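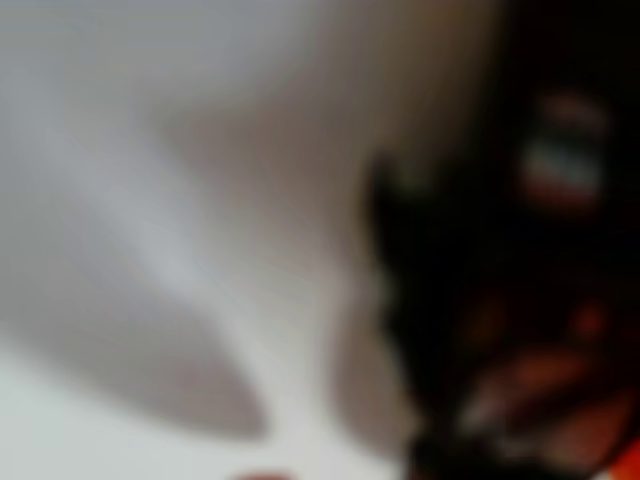 Kukcombe Allotment and Garden Society
Minutes of the members' meeting, Mar 28, 2026

Present: Kaede Kaneko (chair), Syahrul Pillai, Nuria Gidey, Yasuo Fukuda, and other plot holders as signed in the book.
Apologies: Luminița Ciobanu, who sent her report in writing.
Minutes taken by Nuria Gidey.

1. Minutes of the last meeting

The minutes of the December meeting were read and accepted with one correction. In the item on the lower gate, "new hinge" should say "new lock". The hinge is still the old one.

2. Matters arising

The lower gate. Syahrul has put the new lock and every plot holder should by now have the new key. The old key does not open it any more. Members who did not receive a key are asked to write to Syahrul and to say the number of their plot.

The hedge on the Runanau side. The neighbors asked us in December to cut it before the birds begin to nest. This was not done in time. It was agreed to leave the hedge until the autumn and Kaede will write to the neighbors to explain and to apologize for the delay.

3. Water

Luminița's report was read by the chair. The mains water will be opened again after the last hard frost and she will put a notice on the board one day before. The tap near plot 81 was leaking at the end of last season and she has changed the washer, but it cannot be tested until the water is on.

There was a long discussion about hoses. Yasuo said that on warm evenings the upper plots get almost no pressure when several people are watering below. Some members wished to forbid hoses completely. Others said that this would be hard for older members who can not carry cans. A vote was not taken. It was agreed to try for this season that no hose is used for more than one hour, and that a hose is never left running when the person is away from the plot.

4. Money

The balance of the account is $415. The rent for the field is already paid. From this amount we must still buy wood preservative for the shed, and Syahrul asked to keep something for the mower, which starts badly. Kaede proposed to raise the yearly fee by $2 for each plot. Seconded by Yasuo. Carried, with one member against.

5. Seed potatoes

The joint order from Hattori came complete this time. Members who ordered the variety Cloka should collect their bags from the shed soon, as they are already making sprouts. The bags have names on them - please check the name before you take one. Last year two families went home with the wrong potatoes and it was noticed only in summer.

6. Compost bays

Nuria reported that cooked food was found again in the middle bay. Members are reminded that only raw plant waste may go in, and no bread. Yasuo offered to paint a new sign. He was thanked.

It was also asked if the left bay is ready to use. Syahrul thinks it needs to be turned one more time. He will do it with any person who has a good fork and a free morning.

7. Waiting list

There are 5 names on the waiting list. Plot 14 was given up in the winter and has been offered to the first person on the list, who has not answered yet. If there is no answer by the next meeting it will go to the second.

8. Any other business

A green watering can was left by the shed. It will stay there until somebody takes it.

The date of the next meeting will be put on the board.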